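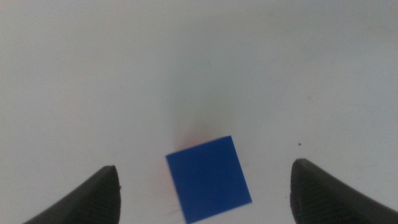

Hazel Delacroix told me under my last question that the Sodberg arm is a lovely thing to own and a slightly maddening thing to set up, and that I should ask again once I had lived with it for a bit. So I'm asking again!

Sodberg desktop arm with the Cletavus gripper: keep it or send it back?

Asked by Sosina Woldemariam, 10/05/2018

I bought the Sodberg kit for our kitchen table robotics evenings, which are me, my daughter and whichever of her friends is staying for tea. It's the version with the Cletavus two-finger gripper and the little camera up by the wrist. I've got a 30-day return on it and I'm getting towards the end of that, so I'd love some opinions from people who have had one for longer than I have.

What I like: it's quiet, the arm itself feels solid, and the teaching mode is a joy. You hold the arm, move it where you want, press the button, and it remembers. My daughter had the idea of it straight away and I was only a few minutes behind her, which I'm counting as a win at my age. The printed guide is friendly and clearly written by somebody who has met a beginner.

What I'm less sure about: picking up blocks. We do the standard exercise from the guide, blue block on a plain white surface, fingers open either side, come down, close, lift, put it in the tray. Some evenings it goes beautifully. Other evenings it nudges the block round with one finger before it gets hold of it, and then the block goes into the tray crooked or catches on the rim. It's usually when the block has been put down at a bit of an angle, as it is in the one at the top. I've run the calibration again, I've wiped the camera, and I've tried it by the window and under the kitchen light.

My three worries, I suppose, are whether this is how they all behave, whether the gripper is a weak point that will cost me money later on, and whether the Adugna subscription (the extra lessons and the cleverer vision software) is something I need or something they'd like me to need. The trial runs out soon and the children have got rather attached to it.

Sorry for the length, I do go on. Any thoughts very welcome, including "send it back, you daft woman".

2 answers

Fotis Liapis answered

Keep it. I've had the same kit since March of last year and it has been on nearly every week, and I would buy it again tomorrow, though I'd have some words for whoever wrote the calibration page.

Your crooked pick-ups are normal for the settings it comes with. Out of the box the gripper doesn't turn to match the block. It comes down at whatever angle you taught it, so if the block is twisted a bit then one finger meets a corner first and pushes. You can change this! Go into the gripper menu, find the setting called "follow object angle", and switch it on. It's hidden two screens down, underneath the speed options, and on mine it was off after an update as well, so have another look whenever it has updated itself. Then teach the pick-up again from scratch. Don't try to mend the old one, I wasted a whole weekend on that and got very grumpy.

The other thing I'd look at is how centred you are before you close. Yours has the block a little nearer the left finger than the right. That's nothing dreadful and the fingers will usually sort it out between them, but on a slippery table top it means the block gets shoved before it gets squeezed. I teach mine with the camera view open on the laptop and take my time over the last bit coming down. Slow the closing speed right down too. The default is far too keen, in my opinion, and the only thing you lose is a second or so per block, and if your lot are like my nephews they will happily spend that second shouting at it.

I'd also have a gentle feel along the inner edge of the left finger, just below the tip, where there's a small rough nub sticking out. I can't tell you from here whether it makes any difference to your grip. If it turns out to be a burr, ask Sodberg before you take a file to it while you're still inside the return period. They were very decent with me over a stiff joint and sent the part without a fuss, once I'd found the right form to fill in (it's under "Orders", of all places, and not under "Support").

On money, a spare pair of fingers cost me £27 with postage. I've bought one pair in all this time and the old ones are still in the drawer, perfectly usable, I just got impatient and fancied fresh pads. So I wouldn't lie awake over the gripper. The power lead is the bit I'd complain about. It's too short for any normal kitchen, and I ended up with the arm living at the socket end of the table and everybody else squashed up at the other.

Adugna I paid for and then dropped after the winter. The lessons are good, really warm and well paced, and the sorting one is the best of the lot. But you can get through them all in a couple of months if you're keen, and anything you've already saved stays on the arm. I'd pay for a short spell, do the lot with the children, and stop. Do write down the date it renews.

Amanuel Gashaw answered

we have the Vedetberg one not the Sodberg so not sure how much help I am, but ours did the nudging thing as well and turning the speed down fixed it. also shorter lessons, 7 in the box and then you're on your own. it is cheaper. I wouldn't swap if you like the teaching mode, ours is all done on a tablet and the kids lost interest

Comments on this question

Sosina Woldemariam: Thank you both, this is so kind. Found the angle setting, Fotis, exactly where you said and switched off, and I'd been past that menu more times than I care to admit. Going to teach it all again after tea tomorrow. I've written to Sodberg about the finger and will leave the file in the shed until they reply. Leaning towards keeping it — my daughter has already decided, of course.

Mebrat Alemneh: If you do keep it, can you say how you get on with the slower closing speed? I'm looking at the same kit for my dad and he has no patience whatsoever. Also does anybody know if an ordinary extension lead is all right with it, or does it have to be theirs?

Fotis Liapis: I use an ordinary one, Mebrat, and haven't had any trouble, but ask them if you're at all unsure.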